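Reimbursement request returned after the budget period closed

Posted by Folasade Omoregie in Grants and Purchasing

I administer a small equipment budget for a teaching department at Brosel. In March we submitted a reimbursement request for $569 through the Pristura portal. The request was returned with the status "Period closed," although the invoice is dated 12 days before the closing date shown on our award letter. The supplier, Uzor, has confirmed that the invoice date is correct and will not reissue it.

The portal no longer permits me to edit the original request. I would like to know whether a new request should be opened under the current period, or whether the original can be reopened by the finance office. I would also like to know which documents should be attached. Our department head has asked that the expense not be charged to the current period if this can be avoided, as those funds are already committed.

Birger Fagerlund

Please do not open a new request. A new request is assigned to the current period automatically, and moving it afterward requires a journal correction that must be approved by both offices.

The date that governs the period is the date of receipt of goods, not the invoice date. If the receipt was entered late, the portal will treat the purchase as belonging to the next period. Open the original request, select "History," and compare the receipt date with the closing date on the award letter. Where the receipt date is wrong, send the following to the finance office:

- the signed packing slip
- the invoice as issued by the supplier
- the request number and the award number
- a short statement from the person who accepted the delivery

The finance office may reopen a returned request for up to 7 weeks after the closing date. Once it has been reopened, change the receipt date only. Any change to the amount or the account line will send the request back to the first approver.

If the goods did arrive after the closing date, the expense belongs to the current period unless the award letter contains a carryover clause. Our own letters from Belulholm place this clause on the last page, under "Unspent balances." Wording differs between sponsors, and the letter itself should be consulted.

belulholm_accounts

We had the same status on a request for $343. It was a receipt date problem for us too. Finance reopened it the next morning and it was paid in the following run. We were not asked for the statement, only the packing slip. I cannot say whether the procedure is the same for larger amounts. 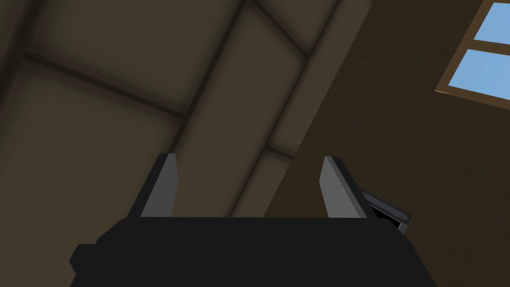
Related items

- Changing the approver on a submitted request
- Where to find the award number in Pristura
- Partial deliveries and split invoices
- Carryover of unspent balances
- Packing slip missing or unsigned
- Request status list and meanings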